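Most advice on getting oil marks off a matte table is rubbish. I have tried the mayonnaise, the hairdryer and the walnut, and I would not bother with any of them again. What follows is duller and takes an evening.

## Before you start

Find out what the top is finished with. Sellers will say "sealed" about anything, so test it yourself: put a drop of water somewhere out of sight and leave it for 11 minutes. If it beads, carry on. If it soaks in, stop, as the paste below could leave a paler patch than the mark you began with.

You need:

- bicarbonate of soda
- washing-up liquid, the plain sort
- 2 soft white cloths
- a shallow dish for mixing

Skip the special cleaners. I bought the Skodura one on Forough Ebrahimi's say-so and couldn't tell it from soapy water – except by the price.

## Mixing the paste

Put 3 spoonfuls of bicarbonate in the dish and add water a few drops at a time. You want something like toothpaste. Most recipes tell you to use equal parts, and that gives you soup.

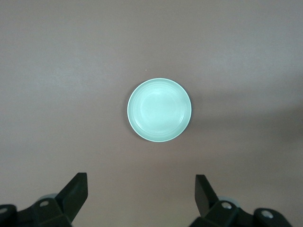
*A round, shallow dish on a matte top.*

Stir in one drop of washing-up liquid. Zuzana Kopecký swears by lemon juice as well. It fizzes nicely, and I suspect that's all it does.

## Putting it on

1. Wipe the table with a damp cloth and let it dry.
2. Look at it from low down, with the lamp off and then on. I once spent an hour scrubbing a shadow.
3. Spread the paste thinly over the mark and a little past it.
4. Leave it for 19 minutes. Overnight is often suggested, but mine set hard and was a pain to shift.
5. Lift it off with a damp cloth. Don't rub in circles, or you'll get a shiny spot.
6. Dry with the second cloth.

## If the mark is still there

Do it once more the next day. After that I'd give up on paste. Otakar Hájek reckons a fifth go cleared his, though he'd also moved the table away from the window by then, so make of that what you will.

Heat marks are another matter and this won't touch them.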